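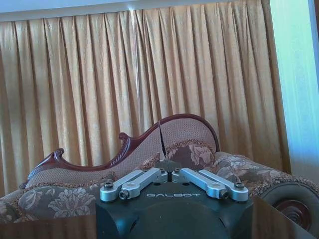 Zomedier: questions we receive often

Zomedier is a small service for people who make lists of music and want to share them with listeners who use another player. It is run by Mieke Desmet and Mieke Van Acker from a shared office in Tirnham. Because we have the same first name, we sign our answers as MD and MVA. The questions below come from our post box. When an answer changes, we change it on this page too.

What does Zomedier do?

You give us a playlist from one streaming service, and we make a page where each song is shown with its artist, its album and the places where it can be heard. A listener opens your page, chooses the service he or she already pays for, and the same list is made there. You keep one address for the list, also when you move to another service yourself.

Do you play the music?

No. We have no music on our computers and we do not have a licence to play it. The listening happens always in the service of the listener. We only keep the names of the songs, their order, and the text you write with them.

Who is it for?

In the beginning it was for radio makers. Mieke Desmet presented a late programme on a local station in Okiscombe, and every week people wrote to ask for the list of songs. She typed it in an email and they had to search everything by hand. Now we also have record shops, dance teachers, choir leaders, and many people who simply like to make a good list for their friends.

Do my listeners need an account?

They do not need one with us. They do need an account with the service where they want to have the list, and the free kind is normally enough. Some services do not allow adding a list from outside to a free account. In that case your listener can still read the page and search the songs one by one.

How long may a playlist be?

The limit is 2,000 songs for one list. If your list is longer, you can divide it and put a link from the first part to the second. We have tried longer lists, but the matching becomes slow and the page is not pleasant to read on a telephone.

Why is a song missing for some listeners?

There are several possible causes. The song may be sold by a different company in another country, and that company did not put it on the same service. It can also be that the song was there and was taken away by the owner of the rights. In the third case the song exists, but our matching did not find it, often by a difference in spelling or because the title has something extra between brackets.

For the first two cases we can do nothing. For the third you can help us: open the list, choose the song and press "Wrong or missing". We look at these reports ourselves, usually in the morning.

My listener received a live recording and I had chosen the studio one. How is this possible?

Every recording should have its own code, and we look first at this code. Unfortunately older recordings have sometimes no code at all, or the same code was given to two versions. Then we compare the title and the length of the song. If the lengths are close, the wrong version can win.

You can fix a version by hand under "Choose recording". Your choice is kept for that service, and it will not be changed when we renew the matching.
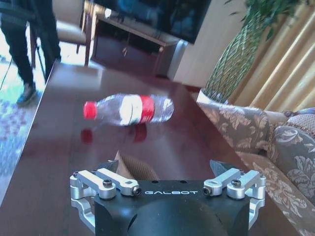 How often is the matching renewed?

Each list is checked again every 18 days. If you have changed something and do not want to wait, there is a button "Check now" at the bottom of your list. You can use it 3 times per day. Please do not press it again while the first check is still running, it does not go faster.

Can I write something with the songs?

Yes, and we hope that you do it. There is a field for text with each song and a longer one for the whole list. In our experience listeners stay with a list when they can read why a song is in it. It is not necessary to write a lot. One of our users from Okiscombe writes only in which kitchen he heard the song for the first time, and his lists are among the most read.

Please do not copy complete song words into these fields. They are protected, and we have to remove them when we are asked.

Can two people work on one list?

Yes. Open the list, go to "People" and add the email address of the other person. Both of you can add, move and delete songs. Only the person who made the list can delete the list itself. If you want to give the list completely to somebody else, write to us from the address of your account.

What happens with lists for children?

We do not make accounts for persons under 18. A parent or a teacher can make a list for a school or a youth club, of course. There is a setting "No explicit songs" which uses the mark that the services give themselves. This mark is not always correct, so please listen to the list before you share it with a class.

What does it cost?

Reading and using a list is free. Making lists is also free as long as you have only a few of them. For radio stations and shops there is a paid subscription, where you can put your own name and colours on the page. The prices are on the subscription page and they include tax.

What is the connection with Van Beek?

Van Beek is a record shop, and it was our first paying customer. The shop publishes a new list each month with us, and you can find it on our front page. They do not own a part of Zomedier and they cannot see your lists or your listeners.

Do you put lists higher for payment?

No. The lists on the front page are chosen by the two of us. We do not always agree, and then there are two lists in the same week. You may send us your list for this page, but we cannot promise an answer to everyone. In November and December we receive very many winter lists, so send yours early if it is for that season.

How can I delete my account?

Go to "My account" and choose "Delete". Your lists disappear directly from our site. The copies which listeners have made in their own service stay there, and we have no access to them.

My question is not on this page.

Write to us with the contact form and mention the address of the list and the service you use. You may write in English, Dutch or French.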